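# Sillo: questions I keep getting

Updated 9th February. I wrote up Sillo, our method for picking parts out of a bin, and my inbox has been busy ever since! Most of the emails ask the same handful of things, so I'm putting my answers in one place. If yours isn't covered, write to me and I'll add it when I get a minute.

**What is Sillo, in one breath?**

It's a way for a robot arm to choose its next grasp in a messy bin by asking two questions instead of one: "can I get hold of this?" and "what will the pile look like afterward?" Most pickers I've worked with only ask the first. They grab the easiest part, shove its neighbors into a corner, and then spend ages trying to dig those out.

**Where does the name come from?**

The bin was "the silo" in our early notes, somebody typed it wrong, and it stuck. Sorry, I wish I had a better story.

**How does the "afterward" part work?**

A small network called Tisa looks at the depth picture and a proposed grasp, and guesses how far each nearby part will shift. We don't ask it for exact positions (I tried, it was a miserable month). It only gives a score for how graspable the leftovers will be. Sillo adds that score to the ordinary grasp score, with a weight you can set yourself, and picks the winner.

**How much data did you train on?**

Tisa learned from 638 real picks, all logged on our own bench. That sounds tiny, and it is — but every pick gives you a before and an after for all the neighbors too, so you get a lot more out of each one than a plain success or failure.

**Why use plain bars? Isn't that too easy?**

I hear this one a lot, mostly from people who haven't tried it. Long thin parts are nasty. They line up side by side, they leave no room for a finger between them, and if you nudge one end the other end swings off somewhere you didn't want. We went with red and green bars so that two neighbors can often be told apart by color, and I could check the logs by eye without going cross-eyed.
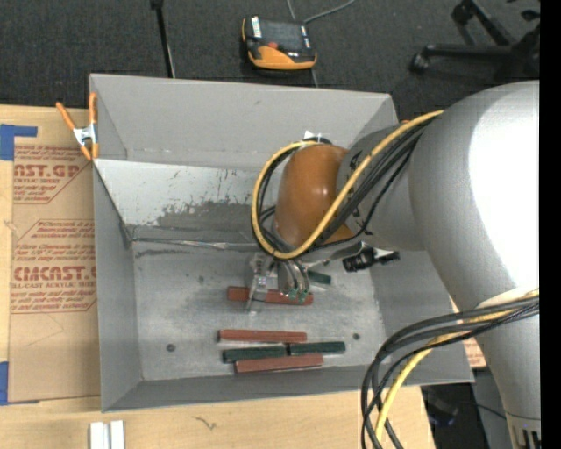 **Can I run Sillo without a graphics card?**

You can, and I do it on my laptop when I'm travelling. Each decision takes longer, so turn the number of proposed grasps down to 15 and it stays bearable.

**So did it beat the usual approach?**

On the bars, yes. Bins got emptied with fewer failed grasps than with our grasp-score-only baseline, and the gap was widest near the end of a bin, when the last few parts are up against the walls. On short chunky parts I saw next to no difference, so if you're picking cubes, save yourself the trouble.

**What goes wrong?**

Two things, mainly. Tisa gets overconfident when one bar is resting across another, and it'll happily predict that nothing moves when the whole lot is about to slide. And shiny metal walls put holes in the depth picture. We fill those in with a simple filter, which helps in the middle of the bin and not so much in the corners.

**What's the weight setting, and what should I use?**

It's called `lookahead` in the config file. At zero you get the plain baseline back. I use 2 for long parts. At 5 the arm gets weirdly polite and keeps choosing grasps that disturb nothing and also fail, so I'd stay well below that.

**Will it work with a suction cup?**

No idea! The folks at Vumden asked me the same thing. Everything in Tisa assumes fingers going down beside a part, so I'd expect you to need fresh data. If you try it, please tell me how it goes.

**Is this related to the Van der Merwe benchmark?**

Only in that we borrowed their rule for when a bin counts as finished: empty, or three failed grasps in a row. Our parts and our bin are different, so please don't put the numbers side by side in a table.

**When is the code coming?**

The training scripts are up already. The robot side is still full of paths that only exist on my machine — I'm cleaning those out now, and I'm hoping to post it before February is over.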